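**Drundmont Community Craft Room: progress report, August**

Prepared by Caoimhe Tully for the Gritik fund

The room is now open four evenings a week. We planned for 15 regular members by this point and have 22, most of them from the streets behind the Muñoz bakery.

The upholstery course began on schedule. Wojciech Ziółkowski teaches it on Friday from 6:30 p.m. The second course, soft toys and cushions, slipped by three weeks while we waited for the fire inspection.

Spending is on budget except for heating repairs, which came to $200 more than quoted. Amirul Tarigan has moved that amount from the printing line. $1,000 remains for tools.

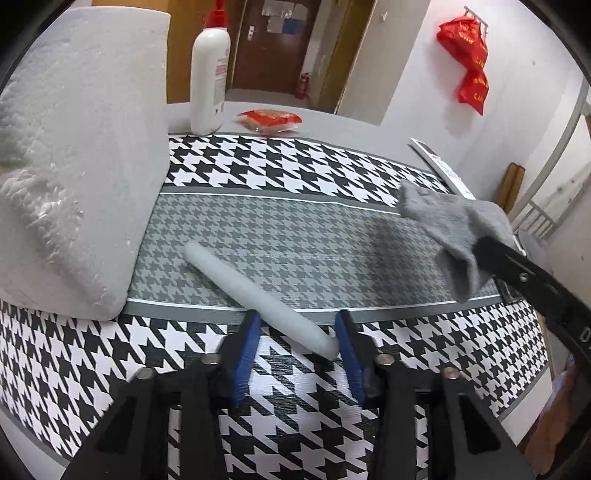 *Foam stick on the houndstooth mat.*

Still to do before the next payment:

- replace the back door lock
- confirm winter hours with Kwabena Osei
- send you the signed lease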